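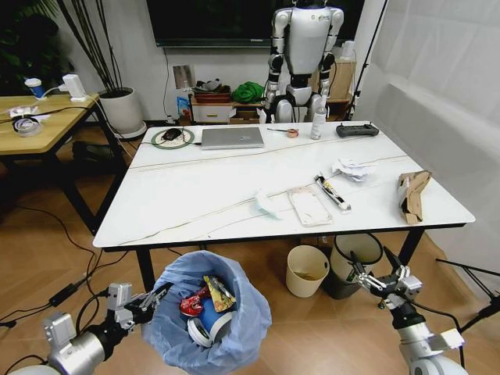 Worktable and lined wastebasket, Isholm workroom.

Progress report to the Burnari Fund
Workroom Clearing and Waste Reduction, Isholm site
25 Aug 2023

The grant of $2,967 was awarded to improve the way shared worktables at Isholm are cleared and the way waste is collected. Eight tables are included in the project. To date $1,000 has been spent, chiefly on bins, liners and cleaning supplies.

Each table is now cleared at the end of a work period. Wrappers, used tissues, paper napkins and food trays go into a lined bin kept at the table. Equipment in regular use – laptop, mouse, tape, spray bottle – stays on the tabletop, and items of this kind are kept toward the back edge where possible. Staff recorded 207 table clearings during the reporting period.

Cardboard remains the main difficulty. Flattened boxes take up most of a small bin, and paper placed with them soon rises above the rim. Shipping labels are also being left on boxes, contrary to the sorting guide prepared under the Grigaitė plan.

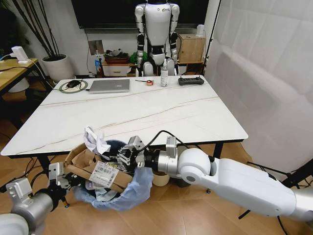 Will cardboard continue to go into the general bins?
A separate cardboard point will be set up by November, and until then boxes should be flattened and stacked beside the Clullura storage shelves.

The remaining funds will be used for the cardboard point and for larger liners. The present liners fit loosely and tend to slip over the rim onto the floor. No change to the approved budget is requested. Table clearing will continue on the present schedule, and a revised sorting guide will be sent to the Fund with the next report.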